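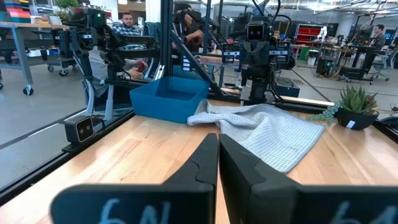

The towel station, Rirkelon laboratory.

The request before the board of Heydari was for two further arms, at a price of $2,460 above the sum approved in the spring. Tatu Nyaga had prepared the paper himself and read it aloud without raising his eyes.

"The supplier is Gerkell," he said. "Delivery would be in August."

The chairwoman asked what the present arms did all day.

"They fold towels, madam."

"And before them?"

"My mother did, at the Hikness Hotel, for more than eight years."

The chairwoman uncapped her pen. She inquired whether the price included installation. Mr. Nyaga turned to the second page and found that it did not.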